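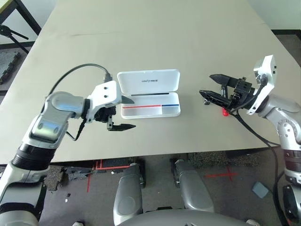
Letting the Robot Change Its Mind

At Broltonby, the engineers have taught a two-armed machine to hesitate, and they couldn't be more pleased about it

It is a little after nine in the morning and Amancay Saavedra is on her second cup of tea, leaning on the back of a chair and talking me through the many ways a robot can fail to close a box. She has a great fondness for this subject. There is the robot that grabs the lid too low and shoves the whole case across the table, there is the robot that closes the lid on its own finger, and there is her favourite, the robot that does everything beautifully about a hand's width to the left of where the box is. "It's so sure of itself," she says. "You almost want to clap."

The box in question, on the day I visit, is a white plastic case with a hinged lid, the word UNITREE printed in small grey capitals on the inside. It sits open on a pale beige table with a black two-finger gripper on either side of it, and a small red object lies on the tabletop just under the right one. The job is to put the object in the case and shut the lid. My four-year-old nephew could do it while thinking about something else entirely, and I say so, and Saavedra laughs, having heard that one from every visitor and probably from her own mother.

The lab at Broltonby takes up the back half of a low brick building that used to be a carpet showroom, which perhaps explains why the grey carpet is so much better than the chairs. I had come up by train in July to see a project called Astar, after reading a paper of theirs that I understood perhaps a third of. The paper is about what the group calls short commitment, and it goes against a habit that has become pretty widespread among people who train robots to use their hands.

The habit goes like this. You have a person steer the robot through a task, many times over, and you record what the cameras saw and what the arms did. Then you train a model on those recordings so that, given a fresh look at the table, it can predict what the arms ought to do. Predicting one tiny movement at a time turns out jittery (the arms tremble, and small mistakes pile up on one another), so most groups have the model predict a whole run of movements in one go and carry out a good part of the run before looking again. The motion comes out lovely and smooth. The trouble is that while it is playing out the robot is, for practical purposes, walking with its eyes shut.

"If the box slides, too bad," says Saavedra. "It made a plan when the box was over here, and by golly it is going to finish that plan."

What Astar does is let the model decide, as it goes, how much of its own plan to trust. Each time it looks at the table it sketches several possible runs of movement instead of a single one, and compares them. Where they agree, say when an arm is travelling through empty air with nothing nearby to bump, the robot commits to a long stretch. Where they start to fan out, it commits to a short one and has another look. The longest stretch it is allowed is 22 steps and the shortest is two, and in between it slides up and down as it likes. No one tells it that lids are tricky. It finds the lid tricky all by itself, and the commitment drops as the fingers come near the edge.

I ask whether the robot knows it is uncertain, and get a patient look over the rim of the mug. It is a measurement, she explains, a spread of numbers. But she admits that everyone in the building talks about it as though the machine were nervous, and that she has said "oh, it's worried about that corner" in a meeting with funders present.

The red tape on the floor, to come back down to earth for a moment, is the part of the lab I liked best. There's a cross of it on the carpet and more marks a little way off, the sort of thing you would see on the boards of a theatre, and they are there for the robot's footing. For the first months of the project the results would go up and down in ways that had nothing to do with the software. A model that shone before lunch would be hopeless after it. Eventually they worked out that the robot was being set back down in a slightly different place each time, which changed what its head camera saw of the table, and out came the tape. Saavedra describes this as the cheapest improvement in the history of the lab. She also points out, a bit ruefully, that a method which is thrown off by a few centimetres isn't much good in anyone's kitchen, and the later rounds of tests were done with the robot deliberately stood off its marks.

Those later rounds are the ones that made the paper. The group compared the fixed-length approach with short commitment on eight tasks, some for one hand and some for two, with the objects nudged partway through by a person with a stick. When nothing was nudged, there was hardly any difference between the methods, and the paper says so plainly. When things were nudged, the fixed-length version mostly carried on to wherever the object had been, and the Astar version mostly turned and followed. It took longer about it, too, by roughly a quarter on the two-handed tasks, and there is a long and rather touching section near the end listing the things it still can't manage. Anything see-through gives it fits. So does a lid that springs back.

The two-handed work brings its own puzzle, and it was this that had Saavedra reaching for the whiteboard. Suppose the left arm is only holding the case steady, which is easy, and the right arm is doing something fiddly. Should the left arm be allowed to commit to a long stretch while the right one keeps stopping to look? They tried it. The left arm would happily finish holding the case and let go while the right was still dithering over the lid. So for now both arms share a single commitment, set by whichever is less sure, and the steadier arm has to wait for its partner. A former student of the group, Echeverría, has an alternative in which the arms bargain with each other, and there is a standing argument about it that I was invited to join and wisely did not.

The next stage has a name already, Drastero, and will move the same idea down into the legs. At present the robot stays put while it works, with its knees tucked up close to the table, and the whole business of reach is left to the arms. Saavedra would like it to take a half step when it can't quite get to something, the way any of us would at a counter. A half step changes the view from the head camera all at once, though, and that's just the moment when you would want the robot to stop trusting whatever it had planned a second ago. She thinks the method should cope. She has also ordered more tape.

Before I go for my train we talk about how you would explain all this to someone who doesn't care about robots, and she tells me about learning to back a trailer down her uncle's boat ramp at seventeen. He told her to turn the wheel a little, then look, then turn it a little more, and to go faster only on the bits where looking didn't change her mind. She put the trailer in the ditch twice that summer all the same, and the dent is still there on the left mudguard.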